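Etside council asked to end police training contract

A residents' coalition filed a petition Monday asking the Etside council to end its contract with Vuler, a private firm that runs crowd-control courses for city police. The petition carries 2,000 signatures.
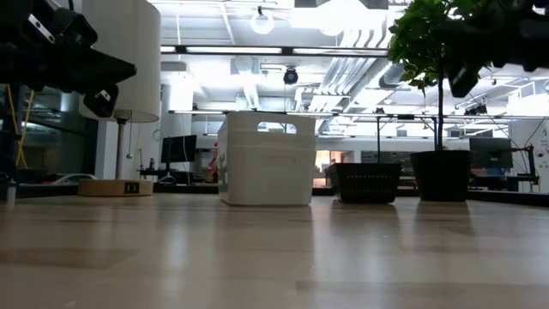 The contract pays for 70 officers to attend two courses a year at Stallenine. It renews automatically in February unless the council gives written notice. 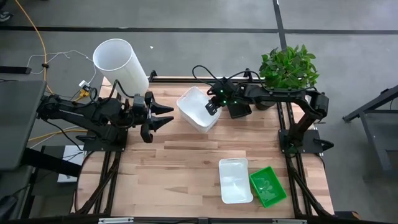
A white cylinder on a wooden worktable.

The coalition wants course materials released before any renewal vote. The police department said the materials belong to Vuler — the city holds no copies.
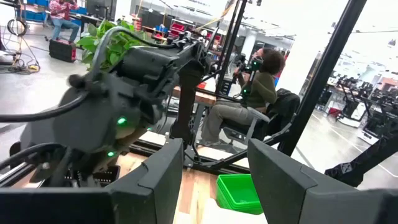

Green bins stacked on a tabletop.

A hearing is set for the Koutsoukos Building.

Comments (3)

ridgeroad: What does it cost per officer? Not in the article.

T_in_Etside: Contract is on the city site, page 2 has the fee table.

ridgeroad: Thanks, found it.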